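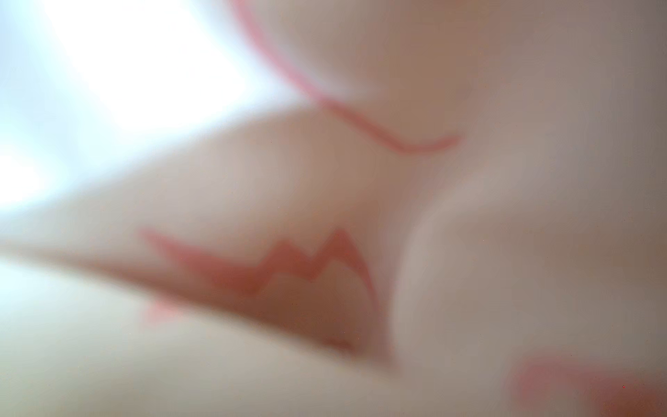 Week 9 notes: what the sorting cell did to the packing room
Work and Automation, evening section
Handout by Kanchan Kushwaha, updated June 15, 2019

These are my own notes from the session, tidied up a bit. If you missed class, read them with the Rebelo interview packet open next to you, because I'm going to keep jumping back to it.

Quick recap of where we were. Last time we talked about automation as a thing that gets announced – a memo, a meeting, a slide with an arrow going up and to the right. This week I wanted to look at what it's like on the floor, once the machine is in and people have to work next to it. Our case is the Clovora plant in Drusville, where they pack soft goods: small plush items, padded pouches, foam inserts, that kind of thing. I spent a good part of last September in their packing room, and some of you have heard me talk about it more than you'd like!

The old job

Before the arms came in, a packer did everything at one table. You pulled an item out of the bin, turned it over, looked for bad stitching or a stain, folded it, bagged it, and sent it on. People sat in the same spots for years. They talked all day. The room was loud, and a new hire learned by sitting next to somebody good and copying her hands.

I want you to hang on to that last part, since it's the piece management never wrote down. The job description for packer was one page long and it said "inspect for defects." It didn't say how you tell a defect from a crease, or that you can feel a thin patch in the padding before you can see it. Wing-yan Ho, who trained most of the room, told me she could teach the folding in a morning and the looking took a whole season.

The new job

Clovora bought 3 picking arms from a supplier called Flistance. Each arm reaches into a bin, picks up one item, and sets it on the belt. The camera is mounted near the gripper, so it travels down into the bin with it, and when the arm can't decide what it's looking at, it stops and sends the picture to a person at a screen. That person is called a resolver. Five of the old packers became resolvers, and the rest went to the far end of the belt, where they still bag by hand.

So think about what the resolver has in front of her. She used to have the item itself, in her hands, under her own lamp. Now she has a close-up on a monitor and three buttons: pick, skip, call. If the camera is very close to something soft, the close-up can be a blur of pale shapes and a bit of color, with no edge anywhere to tell you what is what. Is that red line a seam, a printed pattern, a loose thread? You have a few seconds. Then the next one comes up.

One of the resolvers put it this way in the packet (page 4): "I know what it is if I touch it. They took away the touching and kept the question." I've read that line to every section I've taught since.

What changed for people

Here's what we put on the board, with my comments added.

Pace. Packers used to set their own rhythm, within reason. Resolvers wait, then rush, then wait again. Several people said the waiting was the tiring part. You can't chat through it, you can't get up, you just watch the screen.

Skill. The company's line was that resolving is a step up, and the pay did go up a little. But a lot of what made somebody a good packer was in the fingers, and the screen has no use for that. Other skills did start to matter, like knowing how the arm tends to go wrong. Wing-yan got very good at this. She could tell from how the picture was lit whether the arm had come in too steep. None of it is in her job title.

Blame. This was the best part of our discussion, I thought. When a packer missed a stain, it was her miss. When a resolver presses pick on a picture that was no good to begin with, whose miss is it? The log records the button and the name. During the month I was there it held 2,048 calls to a resolver, and 173 of them were later marked as wrong. The log had no column for how clear the picture was. Somebody in class asked if they ever added one. They hadn't when I left, and I haven't heard since.

Learning. New hires now go straight to the end of the belt. They never sit at a table with an old hand, so I'd like you to think about where the next resolvers are supposed to come from. I don't have a good answer. The plant manager thought the software would need fewer of them each year – maybe so, but that's a hope with a schedule attached, and the people I talked to were planning their lives around it.

A caution

Please don't turn this into a story where the old room was lovely. It wasn't. Wrists gave out. The dust was bad. Two people told me they'd never go back to full days of folding, and one of them was also the person most annoyed by the screen. People can hold both of those at once, and your papers should leave room for it.

For next week

Read the second half of the Rebelo packet, from the shift lead interview to the end. Pick one task from a job you've had yourself (any job, babysitting counts) and write a page on what you knew how to do that wasn't in the description. Then add a paragraph on what would be left of it if all you had was a picture and three buttons.

Bring it on paper, please, we'll be swapping them around. Office hours are moved to after class because my room is being painted.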